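Bench notebook, Kevico cell, May
Open day entry

Doors at 9:30. Cell powered up at 8:15, both arms homed on the first try. Left arm was slow to report its wrist, cleared after a restart of that side. Log counter stood at 1,251 before the first visitors came in.

Ran the plug task all morning as agreed with Kostholm. Same instruction set as last month, no tuning. I moved the adapters and strips between runs and let the kids from the school group choose where some of them went, which gave us layouts we would never have set up ourselves. The cube adapters got moved the most. Left arm did most of the plug handling and the right stayed parked back toward the far corner unless called.
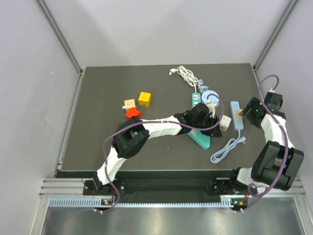

Dennis Mohamedi asked why we don't just fix the strips to the board, as the Lukumay line does, and save the arm from having to find the socket each time. He thought visitors would sooner see it work quickly than see it search. I told him the searching is what we're funded for. He wasn't convinced, and he has a point about the pace. A few people drifted off to the Peltska table during the longer runs.

Questions that came up more than once: what it costs, whether it can be stopped by hand (yes, showed them the button), and whether it knows what colour things are. One retired electrician stayed through most of the second session and had good things to say about cable strain. Wrote his suggestion on the whiteboard: more slack at the elbow. Try it before the next demo.

Afternoon session ended at 3:40. Counter at 1,407. Sign-in sheet is in the grey binder.

To do:
Check left wrist connector, reseat if needed
Print a bigger sign for the stop button
Ask Kostholm if they want the run logs or only the totals
Return the 80 borrowed lanyards to the front desk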